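Public Law and Elections – Handout for Week Five
Election petitions and the limits of an election commission's power

Welcome back, everyone. Last week we ended in a bit of a rush, so let me pick up where we left off, with the difference between running an election and judging one. It sounds simple enough, but plenty of good essays have come to grief on it, so I'd like us to take it slowly.

An election commission runs the vote. It keeps the rolls, approves the ballot papers, hires the polling staff and announces the count. What it usually can't do is throw out a result once it has been declared. That job belongs to a court, and the way to get there is by petition.

Our practice case is the Uscombe council race. The declared margin was 222 votes. The losing side says that 539 ballots from the Drummont ward were counted even though they lacked the official stamp. Before you get excited about those two numbers, remember the rule from September: the petitioner has to show that the fault could have changed the result. A bigger number of bad ballots than the margin gets you through the door, but you still have a good deal of arguing ahead of you. 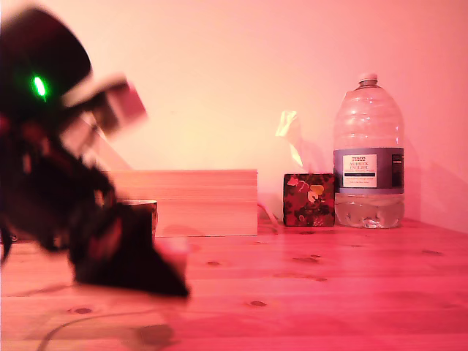
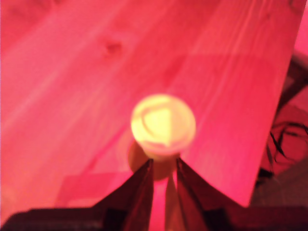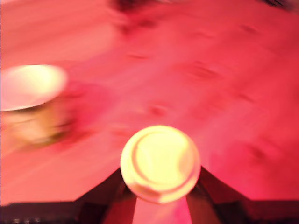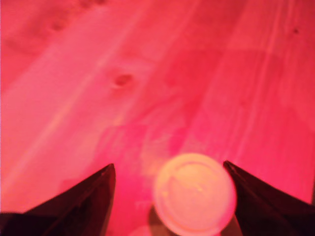
Now, who may bring a petition? In the rules we are using, it can be a candidate, or any voter who was on the roll for that seat. A person who lives two towns over and simply feels strongly about it has no standing – however right they may be. The Baloch petition in your reader failed on exactly this point, and the judge never reached the evidence at all. Please read it for how short it is.

Then there is the deposit. A petitioner must pay 3000 into court when filing, as security for the other side's costs. Some of you told me this seemed harsh, and I have a lot of sympathy with that. Do think about the other side too, though: a council that can't settle down to work for months while a weak claim drags along.

Time limits are strict. In the Estonier petition the papers came in one day late, and the court held that it had no power to extend the period. Compare that with ordinary civil claims, where a judge often has some room to be kind.

For our next meeting, please read both petitions and write roughly 200 words on this question: should the commission itself be able to order a recount after the result is declared? Take whichever side you like, and bring a paper copy if you can, as we'll be swapping them around in pairs.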